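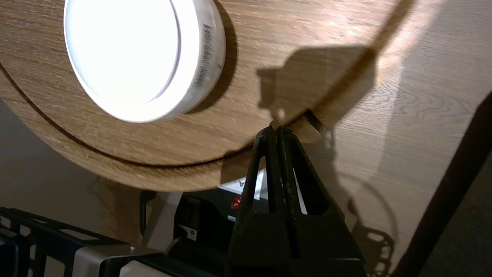 Holzscheibe mit umlaufender Rille, oben links die runde Leuchte, eingeschaltet.

Dezember 2025

Bockkäfer, Serie Rustovdale, Fühlergelenke

Heute die restlichen Tiere aus dem Alkohol geholt und durchgesehen. Von 12 Exemplaren sind drei nicht zu gebrauchen, bei denen ist das Grundglied beim Sammeln abgebrochen und die Gelenkpfanne ausgerissen. Die übrigen kommen in die Auswertung. Etiketten geprüft, bei zweien fehlte die Höhenangabe, aus dem Feldbuch vom April nachgetragen.

Präparation wie beim letzten Mal: Kopf abgetrennt, aufsteigende Alkoholreihe, dann Trocknung am kritischen Punkt. Diesmal die Stufe mit 90 % länger gelassen, ungefähr 2 Stunden. Beim vorigen Durchgang waren die Gelenkhäute geschrumpft und der Fühler saß schief in der Pfanne. Unter dem Binokular sehen die Häute jetzt glatt aus. Ob das im Inneren auch so ist, muss der Scan zeigen.

Beweglichkeit am frisch aufgeweichten Tier geprüft (nur Vimton-Material, das getrocknete bricht sofort). Der Fühler lässt sich nach hinten bis an die Flügeldecken legen, nach vorn ist vorher Schluss. Der Anschlag liegt nicht dort, wo ich ihn gezeichnet hatte. Es sieht so aus, als liefe der Gelenkkopf gegen eine kleine Leiste am Innenrand der Augenausbuchtung. Skizze auf der linken Seite korrigiert, die alte durchgestrichen, aber stehen gelassen.

Yu-na Ban meint, die Leiste könnte auch bei der Schwesterart vorhanden sein und sei in der Erstbeschreibung als Kante des Auges gedeutet worden. Sie schickt mir ihre Schnitte. Falls das stimmt, taugt das Merkmal nicht zur Trennung der beiden Arten, und die Bestimmungstabelle muss an der Stelle geändert werden. Solange bleibt der Absatz im Manuskript gelb markiert.

Segmentierung in Bikitance: der automatische Vorschlag zieht Muskel und Sehne zusammen, sobald der Kontrast nachlässt. Beim Heber geht es noch, beim Senker des Grundglieds ist das Ergebnis unbrauchbar. Von Hand nachgezogen, jede fünfte Schicht, dazwischen interpoliert. Ansatz des Senkers liegt weiter hinten an der Kopfkapsel als gedacht. Volumen noch nicht berechnet, erst die Maske glätten. Datei unter dem alten Namen mit Zusatz b abgelegt, die Fassung a bitte nicht mehr verwenden.

Offen:
Iodfärbung für das nächste Tier ansetzen, über Nacht
Schnitte von Yu-na mit Leiste vergleichen
Leihschein für das Um-Material verlängern
Feine Pinzetten nachbestellen, eine hat eine verbogene Spitze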